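Call for Participants: Review Panel on Good Practice in Simulated Gripper Testing

Drultby invites applications from working engineers, safety staff, and instructors to join a review panel on the testing of robot grippers in simulation. The panel will comment on a draft code of practice before it is released to member firms.

The draft covers how a simulated test should be set up, what must be recorded, and when a result may be cited in support of a safety claim. It has 39 clauses. Panel members will be asked to read each one and mark any wording that is unclear or could not be followed in an ordinary workplace.
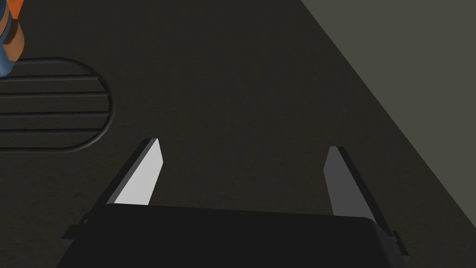 Posted by Renu Mishra, Standards Office
Filed under: Calls, Simulation

The clauses on starting conditions require that the position of the fingers be stated for every trial, including trials that begin with the gripper open and nothing held. Objects only partly in view must be listed as such and may not be named by guesswork.

Applicants should have at least 3 years of experience in robot operation, testing, or training. Knowledge of programming is helpful but not required. Employees of Zillbridge, which prepared the draft, are not eligible.

The panel will have 16 members and will meet online for 8 sessions, beginning in February. Sessions start at 4 p.m. Members receive a fixed payment for each session attended and will be named in the published code unless they ask to be left out.

To apply, send a one-page statement of interest and a current resume to Shivam Khurana, Panel Secretary. Applicants must disclose any financial interest in a gripper manufacturer. Late applications will be held for the next call.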